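# Two Ovals

I own two oval plates, and they have taken up more of my June than any two plates should.
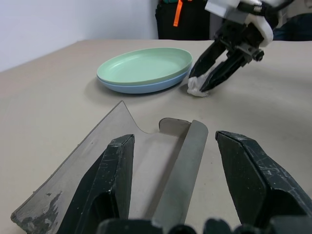
## How it started

The mint green one sits on top of the powder blue one. This is the current arrangement and I would like it noted that I did not arrive at it lightly. For most of the spring the blue was on top, and every time I walked past I thought, well, that's a bit much blue. Then I swapped them. Now you get the green, with a rim of blue showing underneath, and I walk past and think nothing at all, which at my age is what I want from crockery.

They came from Nassar, the secondhand place on the corner that used to sell lamps and still mostly smells of them. I went in for a colander. The plates were in a box marked "ovals, misc.," and the misc. turned out to be a gravy boat with no handle. I paid 2 dollars for the pair and carried them home in my sweater.

## The cupboard problem

Every shelf in my kitchen was built by someone who believed in circles. My dinner plates are round, my bowls are round, and the gap left over between them is a sort of pinched triangle that fits a box of matches. An oval goes in sideways and then you can't get the bowls out. Or it goes in longways and the door stays open an inch, right at forehead height.

I tried a Trastik plate rack, which holds plates upright like records. It's a fine rack. It holds round plates beautifully. An oval in a Trastik leans over on its neighbor like a man asleep on a bus, and around three in the morning it slides the rest of the way down. I know the time because I was there, in my socks, holding a broom handle.

After that I tried the top of the fridge (no), the bread drawer (crumbs, also no), and the Tirier shelf in the hall, where they looked so much like a display that a visitor asked me if I collected.

So they live on the table now. The beige one, against the white wall. I've stopped calling it temporary.

## What goes on an oval

Less than you'd hope. I had a notion of fish. I don't cook fish. I had a notion of sliced tomatoes, overlapping, the way they do it at the Plarkmont diner with the parsley nobody eats, and I have now done this twice, and both times I ate the tomatoes standing up before I could sit down with them.

Toast is good. Two slices end to end, with no overlap and no soggy middle. A sandwich cut on the diagonal fits if you pull the halves apart a little. Corn on the cob was the big success, and I'd buy the plates again for the corn alone. Pancakes look lost.

The raised rim is shallow, so anything with a sauce has to be carried at the speed of a wedding procession. I have cleaned the hall rug once already.

## Open questions

Whether to go back to Nassar for the gravy boat. Thirty cents, no handle. I've been thinking about it since Tuesday's lunch, or whichever day the corn was, and I suspect it would fit in the matchbox gap.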